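Lulis: a small collection about tidying cables

README

Hello, and thank you for opening this file before anything else. Lulis is a set of photographs and short written notes about the cables that pile up on desks, in drawers and behind televisions, and about the many ways people go about sorting them out. It grew out of a spring clean that got rather out of hand, and I have tried to keep it as simple as a thing like this can be.
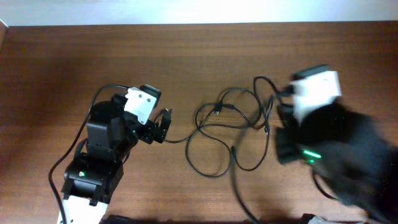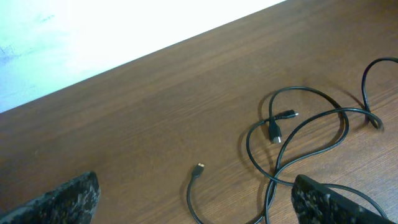
Black cable in loops on the wooden table, connectors lying among them (group "loose", both pictures).

What is in the folder

There are 1497 photographs altogether, and 254 of them have a written note to go with them. The notes are plain text files with the same name as the photograph, so you can read them in anything you like. They run from a single line ("two leads, one knot, easy") to several paragraphs, depending on how much patience the writer had left that evening.

The photographs are sorted into seven groups:

loose: cable lying in open loops, nothing tied
knotted: at least one proper knot that needs fingers
coiled: wound round and left to sit
tied: held with a strap, a twist of wire or a bit of string
boxed: put away in a tub or a drawer
labelled: with a tag or a strip of tape at one end
mixed: anything we argued over

"Loose" is far and away the biggest group, as you might guess if you have ever put a lead down for five minutes and come back to it. The line between loose and knotted gave us the most trouble. We settled on this: if you could lift one end and expect the rest to follow, it is loose. A strand crossing over itself doesn't count as a knot, and neither does a kink. You may well disagree with us on a few of them, and I'd be glad to hear about it.

About the tables

Most of the tabletop pictures show one stretch of wood and whatever cable was on it. Dark cable on reddish-brown wood is pleasant to look at but can be a nuisance in the dimmer corners, where a thin lead and its shadow run together. If you are tracing a strand by eye, start from a connector and work inwards. I tried it the other way for a whole evening and ended up following the same loop round and round!

What the notes say

Each note tries to give the number of loose ends the writer could find, which group it belongs to, and how they would begin untangling it. That last part is my favourite. Some people always go for the plug. Others (my sister among them) open up the biggest loop first and let the small ones fall out by themselves. The Janjua notes are especially thorough, and if you only read a handful, please make it those.

The notes are opinions, kindly meant, and two people looking at the same heap will often suggest quite different things. We have left both in wherever that happened.

Things to know before you use it

Ends that run out of the picture are not counted in the notes. Very short leads are thin on the ground, and there is hardly anything with a flat cable or a coiled telephone cord. White cable is badly under-represented too. I am hoping to put that right in May, when the Neltarside boxes come down from the loft, and with luck the collection will reach 3000 photographs after that.

A few file names still begin with "jimix", which was the old name for the project before we all got tired of spelling it out. They are the same sort of pictures as the rest and you can treat them so.

Using and sharing

You are welcome to use the photographs and notes for teaching, for study, or just for working out what to do with your own drawer. Please keep this file with them if you pass them on, and mention Lulis somewhere if you print any.

Corrections and spare notes can go to Sizwe Hendricks, who looks after the folder and answers most things in the end.

Last changed 2025-02-15: moved a batch from "mixed" to "loose", fixed spelling in the notes.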